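Trelance open afternoon, July. Notes typed on the train, sorry for the state of them.

Got in at 2, badge, stairs, straight to the bench. Bayu Wibisono talking fast. The question his group is asking: does a second arm with its own camera help when the first arm's view is blocked by its own fingers? 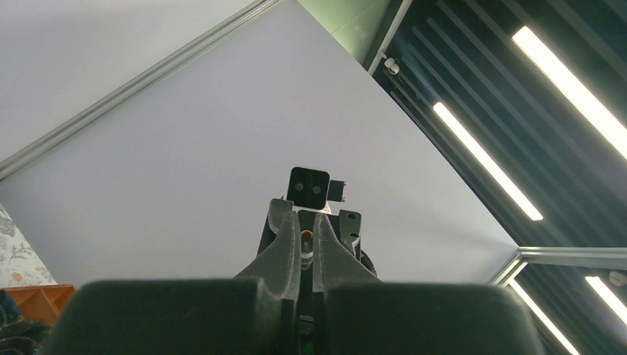 Looking between the fingertips, the other arm's camera just beyond.

Method is simple enough. People drive both arms by hand, 1450 recordings so far, then a model learns from them. Half the training with every camera, half with one taken out. Same table, same cloth, same tray.
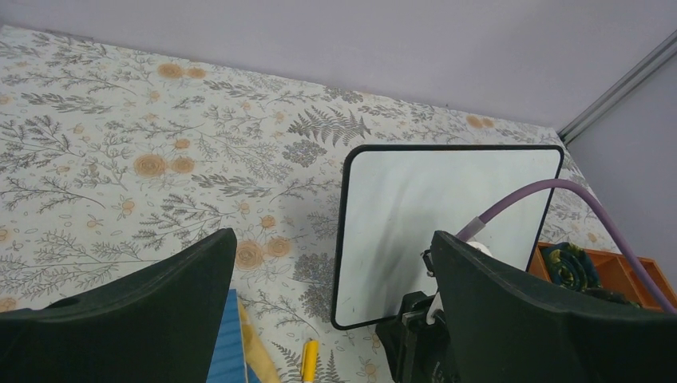 Trelance Open Days, issue 10

Result, as given on the handout: 200 trials each way, 117 good with the wrist view only. The all-camera figure is held back untill the paper is out. Bit annoying. Bayu would only say "higher". Most of the misses were at the grasp, fingers closing too early.

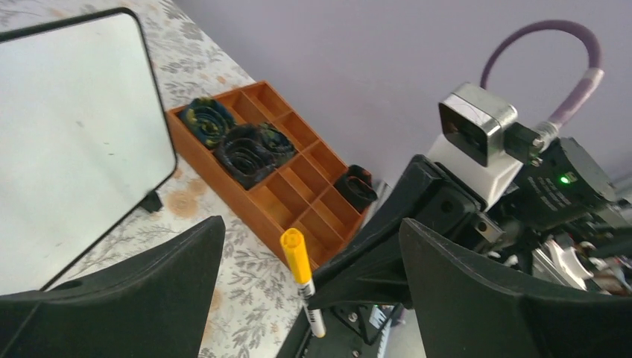

Then a long bit on lighting, which I mostly missed as the Shehata party came in behind us. Gist: patterned cloth is kept on purpose, plain tables made the model lazy. Want to see that tested properly.

Pens are the hard case, he said. Thin, upright, easy to knock. 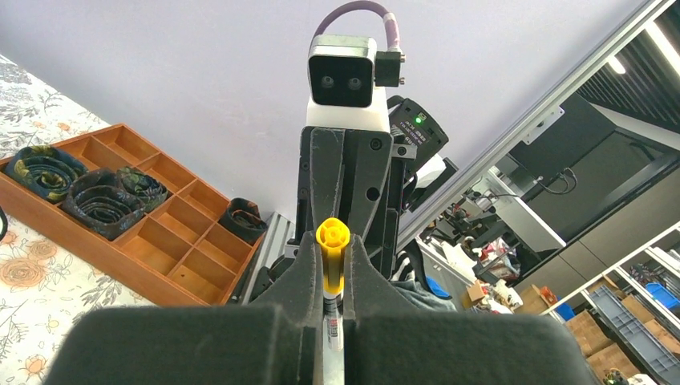 Saodah Wuisan wasn't convinced, and said a better placed single camera might do the same job for less money and less cabel. Bayu said they'd try it next.

Tea at 4. Brultden tour was full.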